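Reviews > Kitchen > Cups & Tumblers

The Vass Cup, Six Weeks In
April | Posted by Godthorpe Kitchen Desk

I already owned enough cups. Then the Vass turned up in the Londano spring list, and I am weak around anything teal.

It's a plain cylinder without a handle, which suits me, as I've never trusted a handle on a cup this size. The weight is fine. Mine holds 300 milliliters to the brim, or 306 if you have steady hands and something to prove. I drink my morning coffee out of it and by 10 a.m. it has usually become a pencil holder, a role it performs without complaint.

The ridges are the selling point, according to the box. They do give you something to grip when your fingers are soapy. They also collect flour, and if you bake you'll be going over them with an old toothbrush. Cliltosari makes a smoother cup for less money, but it comes in one shade of beige and I have a landlord for that.

At 22 dollars I expected to be annoyed by something, and I was: the yellow interior makes weak tea look respectable and good tea look like soup. You get used to it. My sister didn't and went back to her mug.
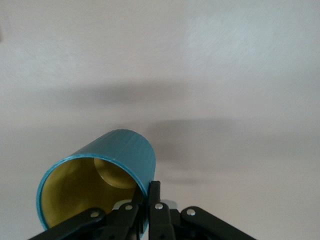 The Vass in teal, with the mustard-yellow inside.

Dishwasher, top rack, no trouble so far. Don't stack them, they stick. If you order, the teal is item 3047, and the gray one has been out of stock the whole time I've been checking. Four stars, mostly for the color.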